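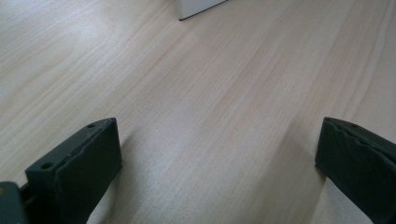
Figure 3.1 Gripper fingers with soft pads, open over a tabletop. The pad on the right finger is visibly wrinkled.

Chapter 3
Planning and Costing Gripping Equipment

3.1 Scope of the chapter

Chapter 2 dealt with the choice of task. This chapter assumes that the task is fixed and that a department, laboratory or small plant has to prepare a purchase plan for the equipment that will carry it out. It covers the equipment list, the division of costs between purchase and use, and the treatment of parts that wear. Leasing is left to Chapter 6.

The reader should be able to prepare an equipment list from a task statement, separate first cost from running cost, and set a stock level for replaceable parts. Familiarity with simple depreciation is assumed.

3.2 The equipment list

A plan begins with a list, and the list begins at the point of contact with the object. Fingers and pads are entered first, then the body that carries them, then mounting plates, cables, power supplies, and finally the work surface and its surroundings. Buyers who work in the opposite order tend to spend most of the budget on the largest item and find that the remaining lines have to be met from a contingency fund.

The Edside plan, used as the running case in Part I, was drawn up by Wycliffe Kimaro and Bríd Gallagher. Their first draft had 3 lines: grippers, computer, table. The version approved on May 1, 2021 had 103. Little of the growth came from expensive items. Most of it came from fasteners, spare pads, cable clips, floor stands and test objects, all of which had been grouped under "miscellaneous" in the draft and given no price.

Each line should carry a quantity, a unit price, a supplier, a lead time and an expected service life. A line with no service life cannot be carried forward into the running-cost table (Table 3.4) and should be returned to the person who entered it.

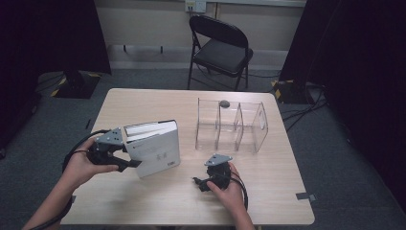 Figure 3.2 Two hand-held grippers at a table. The gripper on the left is holding a book by its lower edge; a clear acrylic organizer stands toward the back.

Test objects deserve a separate heading. A book and a rigid acrylic rack make different demands on a gripper, and a set of objects chosen for convenience will give a poor estimate of pad wear. Enda Heffernan's rule at Surevmont was to price the object set in the same month as the grippers and to order both together.

Cables are also priced separately. In a hand-held arrangement such as that in Figure 3.2, the cable leaves the tool close to the wrist and moves with the operator. It should be entered as a replaceable part with its own service life - not as an accessory included with the tool.

3.3 First cost and running cost

First cost is the sum paid up to the date on which the equipment is accepted. Running cost is everything paid afterward to keep it in service. In the Edside plan, first cost made up 70 percent of the total over 3 years. The remainder went to pads, cables, repair labor and one replacement gripper body.

Njål Sæther, who reviewed the plan for Odera, objected that repair labor had been charged at the technician's hourly wage with no allowance for idle equipment. The objection was accepted and the line was revised in June. The method used for the revision is set out in Section 3.5.

3.4 Parts that wear

Soft pads are bought in sets. The stock level depends on the lead time, the rate of use and the number of grippers that share the same pad. Let u be the number of pads used per week, L the lead time in weeks and s the safety stock. The reorder point is then

R = uL + s

A value for u should be taken from the buyer's own records wherever these exist.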